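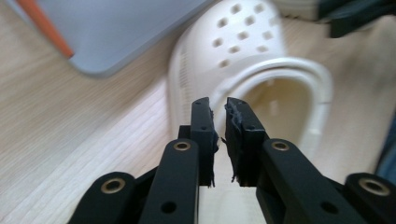

Rumska 在招聘一位软件工程师，工作方向是操作学习的感知与数据工具。我们的软件叫 Pratemetti，它把手持夹爪记录下来的人的动作，变成机械臂可以执行的轨迹，并且检查这条轨迹在物理上是否合理。这个题目听起来很干净，在桌子上却不太干净：两个指头内侧的衬垫边缘已经起毛，纤维垂到指尖下面，而它们面对的是一只白色的洞洞鞋，鞋面有成排的小孔，鞋口有一圈厚边。对于分割模型，这些松散的纤维有时属于夹爪，有时属于鞋，有时什么都不属于。如果您看到这样的画面，首先想知道标定文件是哪一版、两个指头的开度怎样估计，那么请您继续读下去。

## 关于我们

Rumska 是一家小公司，办公室和实验室都在 Sezer 街区，两者在同一层楼。全组现在有 11 个人，其中多数写代码，少数做机械和电气。工作语言是中文和英文，代码注释和提交说明用英文，午饭时用什么语言都可以。本文由一位中文不是母语的同事写成，如有用词不自然的地方，请您谅解，条件和待遇以合同的文字为准。

我们不销售机器人。我们销售软件和服务，客户是已经有机械臂、但是没有好的数据流程的团队。目前最常见的任务是整理和摆放日常物品，鞋类是其中比较困难的一类：它们软，左右不同，朝向有意义，而且同一双鞋在不同的视角下可以看起来像两种东西。

## 职位名称

软件工程师（感知与数据工具），全职，一个名额。

## 您将做的工作

您的主要责任是 Pratemetti 里从原始记录到训练样本的这一段。具体包括下面的内容。

**时间同步。** 夹爪上的相机、头部视角的相机和开度编码器各有自己的时钟。现在的对齐方法在大多数情况下是够用的，但是当操作者的动作很快时，两只手之间会出现偏差，回放时可以看到左手先到、右手后到，而在编码器的数据里它们是同时的。您要重新设计这个模块，并且给它写测试。测试现在几乎没有，我们对此感到不好意思。

**位姿估计的融合。** 手持夹爪的位姿来自自身相机的视觉惯性里程计，也来自外部视角。两个来源的意见常常不一致，尤其当桌面纹理很细、很重复的时候。您要决定何时相信哪一个，并把这个决定写成别人能看懂的代码，而不是写成一串阈值。

**运动模糊的处理。** 近距离拍摄时，物体的一侧清楚、另一侧模糊，这种帧很普遍。我们不想简单地丢弃它们，接近和闭合的阶段正好是这种帧最多的阶段。您会和训练模型的同事一起研究怎样给这些帧合适的权重。

**Himard 的维护。** Himard 是我们内部的回放和标注工具，用 C++ 写后端，用 TypeScript 写界面。它可以把所有视角放在一条时间轴上，显示轨迹、开度曲线和分割结果。标注同事每天使用它，他们的意见很直接，也很有价值。目前积压的问题单有 242 条，里面有真正的错误，也有人生的感想。您不需要全部解决，但是您需要读完它们，并提出一个顺序。

**轨迹检查。** 人的手腕可以做到的事情，机械臂不一定可以做到。每一段示范在进入训练集之前，要经过可达性、速度和碰撞的检查。现在碰撞检查使用的夹爪模型是简化的，外侧连杆张开时的体积没有计算在内，所以偶尔有轨迹在软件里通过，在真机上会碰到桌面旁边的物品。您要把连杆机构的真实几何放进去，同时不能让检查变得太慢。

## 一段数据是怎样产生的

应聘者常常问我们这个问题，所以在这里写得详细一点。

操作者坐在桌前，每只手拿一只夹爪，按照任务卡完成一个动作序列，例如把一双鞋拿起，放到指定的位置，鞋头朝向指定的方向。任务卡只规定结果，不规定路线。有人先摆左脚，有人先摆右脚，有人用一只夹爪扶住鞋跟、用另一只调整鞋头。我们保留这种差别，模型需要看到它。

记录结束后，数据自动上传到本地服务器，经过同步、位姿重建、分割和轨迹检查，最后出现在 Himard 里。标注同事确认每个阶段的起点和终点，标出失败的抓取和重新抓取。重新抓取的片段对我们很重要，请不要在面试中建议把它们删除（这件事已经发生过）。

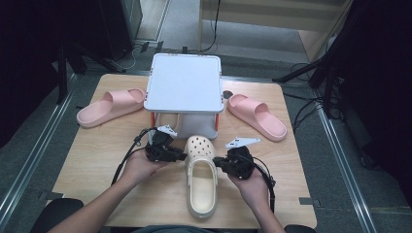

*双臂摆鞋任务的工位：双手各持一只黑色夹爪，两边的钳口都朝向中间的洞洞鞋；后方是白色方形小台和一双粉色拖鞋。*

从头部的高度看，有些困难比较容易理解。洞洞鞋的鞋头朝向远处，开口的鞋跟朝向操作者，如果只从鞋跟这一侧重建，鞋头的几何就要靠猜测。两只拖鞋款式相同，朝向不同，模型要知道它们是一双，也要知道它们不能互换。夹爪上方的白色标记板可以帮助外部视角找到夹爪，可是操作者的手腕一转，标记板就可能变成一条很细的线。桌上还有线缆，它们从夹爪那里弯下来，在分割结果里很喜欢和黑色的外壳连成一体。

新同事在第一个月里也会自己做操作者，至少完成 5 个班次的采集。我们认为，没有亲手用夹爪夹过鞋的人，很难写出好的采集软件。这一条对所有工程师都一样，没有例外。

## 我们希望您具备

- 能够熟练使用 C++（17 或更新）和 Python，并且知道什么时候应该用哪一种；
- 对多视几何有扎实的理解，包括相机标定、手眼标定、PnP 和光束法平差，不只是调用过函数；
- 有处理多传感器时间同步的实际经验，最好曾经被它折磨过；
- 熟悉 ROS 2 或者类似的中间件；
- 能够在 Linux 下独立地查找性能问题；
- 能用中文或英文写清楚的技术文档，另一种语言能够阅读。

学历方面，我们没有硬性要求。组里有博士，也有从本科直接来工作的人，还有一位同事以前学的是音乐录音，他的同步代码写得很好。

## 如果有以下经验，会更好

- 做过模仿学习或者扩散策略的训练，了解数据里的哪些错误会真的影响策略；
- 写过运动规划或逆运动学求解器；
- 对可变形物体的感知有兴趣；
- 用过 TypeScript 和 WebGL，愿意改进 Himard 的界面；
- 会使用烙铁。

以上各点缺少其中一些完全没有关系。请不要为了这个部分而放弃申请。

## 这个职位不适合谁

为了节省双方的时间，我们也写明这一点。如果您希望主要做新的网络结构并且发表论文，这个职位可能会让您失望。我们支持发表，去年组里也有投稿，但是这个岗位的大部分时间是在数据和工具上。如果您希望完全远程工作，也不适合，标定和采集必须在现场进行。每周可以有一天在家工作，一般不选星期二，那一天上午我们一起看上周的失败案例。

## 待遇和条件

- 正式劳动合同，试用期三个月，试用期工资不打折扣；
- 工资在面试的第一轮就会告诉您范围，我们不问您现在的工资；
- 弹性工作时间，核心时间为 10:30 到 16:00；
- 每人每年有固定的学习预算，可以用于课程、书籍或者参加会议；
- 每位工程师有自己的工作站，训练任务使用共用的服务器，排队规则公开；
- 带薪年假，加上年底公司统一休息的一周；
- 如果您需要从其他城市搬来 Sezer 附近，公司支付搬家费用。

实验室在二层，有电梯。采集工位的桌子不能调节高度，椅子可以调节。如果您在行动、视力或听力方面需要另外的安排，请在邮件里告诉我们，这不影响评审。

## 申请的材料

请准备下列材料，合并为一个 PDF：

1. 简历，不超过两页，不需要照片；
2. 一段说明，介绍您解决过的一个和时间、坐标系或标定有关的错误：它怎样出现，您怎样找到它，最后的原因是什么。一页以内；
3. 代码样本的链接。如果您的代码都属于以前的公司，请写明，我们会在面试中安排另外的方式。

第二项是我们读得最仔细的一项。它不必是一个光荣的故事。坐标系的左手和右手弄反了，找了两个星期，这样的故事我们很欢迎，我们自己也有几个。

请用招聘页面下方的表格上传，主题写"感知与数据工具"。请不要用压缩包，我们的邮件系统会把它吃掉。

## 选拔的流程

**初步谈话，** 半个小时，视频。我们介绍项目和工资范围，您介绍自己，也请准备您想问的问题。

**实践任务，** 在家完成。您会收到一组录制好的双手摆鞋数据，里面有 270 段示范，其中一些有同步或标定的错误。我们请您写一个小程序，把可疑的段落找出来，并简短地解释判断的依据。预计需要一个晚上，超过这个时间请停下，交来您已经有的东西。完成任务的应聘者会得到报酬，无论是否录用。

**现场面试，** 半天，在实验室。上午和两位工程师讨论您的程序，然后您自己试用夹爪，在 Himard 里看您刚刚录下的数据。下午和全组见面。没有白板算法题。路费由我们承担。

**答复。** 现场面试以后一周之内，您会收到明确的答复。如果是否定的，我们会写明理由，您也可以要求一次电话说明。

申请在十月底截止，但是我们会按照收到的顺序阅读，合适的人可能在截止以前就被选中。最早的入职时间是十一月，晚一些也可以商量。

## 几个常见的问题

**外国籍的应聘者可以申请吗？**
可以。工作许可的手续由公司办理，时间会长一些，请在简历里写明您现在的居留状态。

**在校学生可以申请吗？**
这个职位是全职，需要已经毕业或在入职前毕业。实习的名额春天另外公布。

**Pratemetti 是开源的吗？**
数据格式和读取的库是公开的，位姿融合和轨迹检查的部分不公开。您对公开部分的贡献会署您自己的名字。

**我没有接触过手持夹爪，只做过自动驾驶的标定，可以吗？**
可以，而且这种背景在组里很受欢迎。原理是相同的，只是距离短得多，并且要习惯物体会变形。

**申请没有被选中，可以再次申请吗？**
可以，没有等待期限。请在第二次的材料里用一两句话写明有什么变化。

材料里的个人信息只有参加评审的同事可以看到，流程结束后六个月删除。如果您希望更早删除，请在表格的备注栏里写一句话。

Rumska，Pratemetti 软件组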